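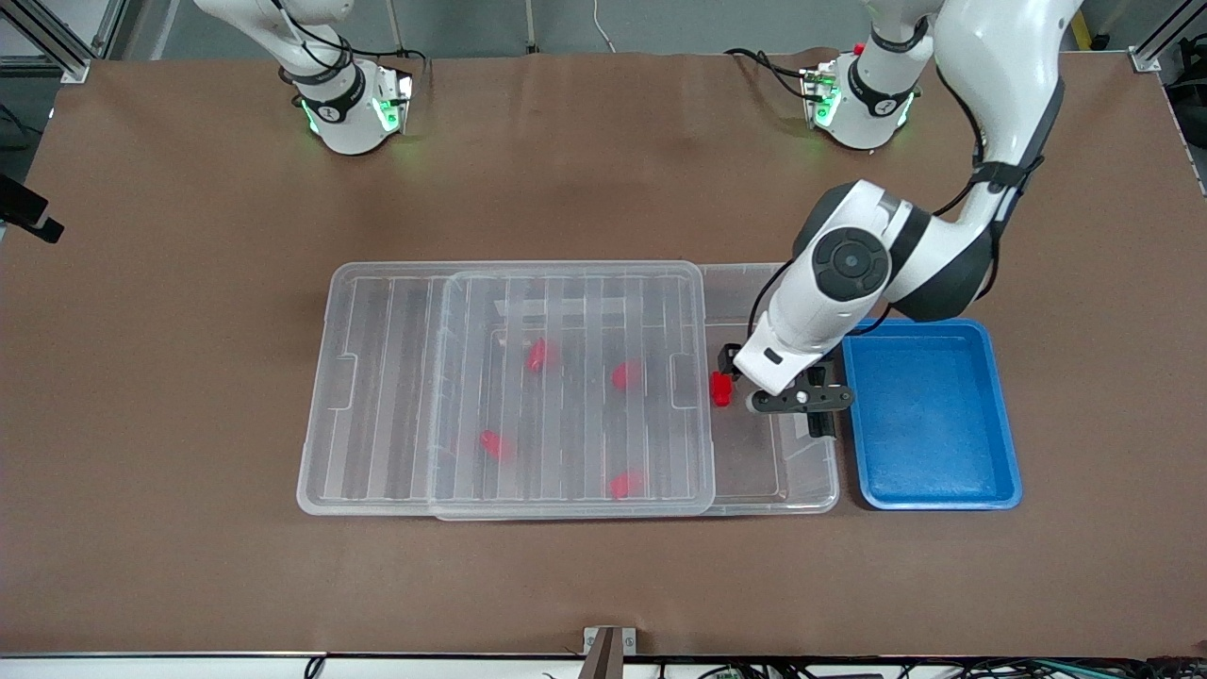
Page last changed: March

Why is some plastic clear and some plastic coloured?

Look around your kitchen or classroom. You will probably find plastic you can see through and plastic you can't. Both kinds are made of very long, thin molecules called polymers. A molecule is a tiny piece of matter, far too small to see.

Light and plastic

When light hits an object, it can go straight through, bounce off, or be soaked up. In clear plastic, most of the light goes through. A good clear sheet can let 90 per cent of the light pass. Window glass does much the same job.

Frosted plastic is a bit different. Its surface or its insides scatter the light in many directions. You can tell something is behind it, but the edges look blurry.

Where does the colour come from?

Most plastic starts out clear or milky white. To give it colour, a factory mixes in a powder called a pigment. Blue pigment soaks up most of the red and yellow light and sends the blue light back to your eyes. 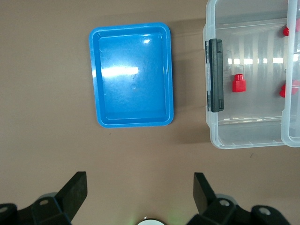

A blue plastic tray with a raised rim.

Only a little pigment is needed. At the Chidiac works in Gurnside, each batch of tray plastic has 88 scoops of clear pellets and just two scoops of colour pellets. The mix is melted, pushed into a metal mould and cooled. The works made 2,421 trays in February.

Why is some plastic shiny?

A smooth surface bounces light back in one direction, so you see a bright patch. A rough surface spreads the light out and looks dull, or matte.

Try it yourself

You will need a torch, a clear lid, a coloured lid and a sheet of white paper.

1. Prop the paper against a wall.
2. Hold the clear lid 15 centimetres in front of it.
3. Shine the torch through the lid and look at the paper.
4. Do the same with the coloured lid.

Draw what you see each time. Is the shadow dark, pale or coloured?

Words to know

Pigment: a powder that gives something its colour.
Polymer: a long molecule made of many small parts joined together.
Transparent: easy to see through.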